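Plernance, Mon 30 April. A short thread on whether machines are ready for bench work in small repair shops.

1/ Our review covered seven routine chores: sorting parts, clearing a bench, pressing test buttons and similar tasks. Boris Šindelář led the work.

2/ Sorting gears into a bin is close to ready. Handling loose cable is not, and we advise shops to keep staff on it.

3/ Crowded benches remain the harder test. Most shops do not clear the table between jobs.
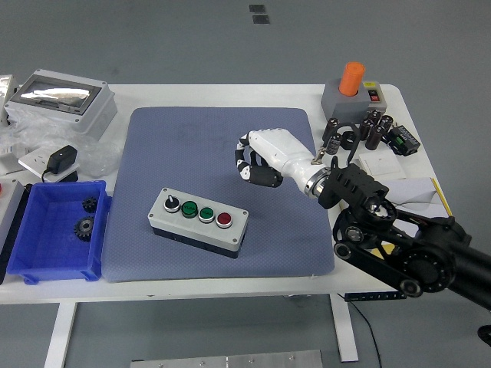
Work table with push-button control box, gears in a blue bin, and robotic hand.

4/ The full report will be published in May.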